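Blocks on the white table

In March I decided to write more about small things, so today it is toy blocks. I grew up with a bag of them in Fundthorpe, where my uncle had a shop with a cold floor, and I still like how a painted block feels in the hand. The paint is smooth, and the edges are never completely sharp.

My friend Kieran Lambert asked me which colours I would keep if I could keep only two. I answered red and yellow, very quickly, and then I had to think why.

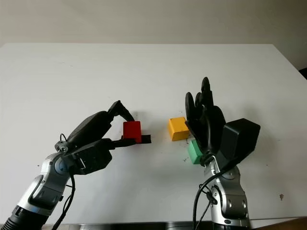
Red is the one I always pick up first. When I was small it was the roof, or the fire engine, or the king, depending on the morning. Yellow was more for building. A long yellow block can lie on its side and be a bench or a bridge, and it does not fall when somebody closes the door.

I also have an opinion about tables. A white table is the best for blocks. At home we had a brown one with a cloth called Dralon on it, and everything slipped. On matt white you see each colour well, and also the little shadow next to it, which I find very pleasant to look at.
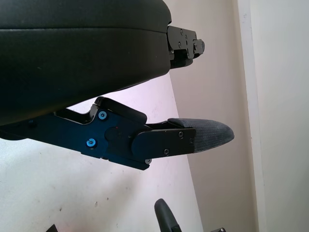 Photo: Arlindo Furtado

The walls I like pale too, beige or off-white, and I do not mind some specks and scuffs on them. My mother would wash such marks away the same evening. I leave mine for months.

Kieran says that I should buy a proper set now, and he sent me the page of a shop called Ukelik. They have green ones and a grey I do not care for. I have put the set in the basket and taken it out again two times. Maybe after I am paid.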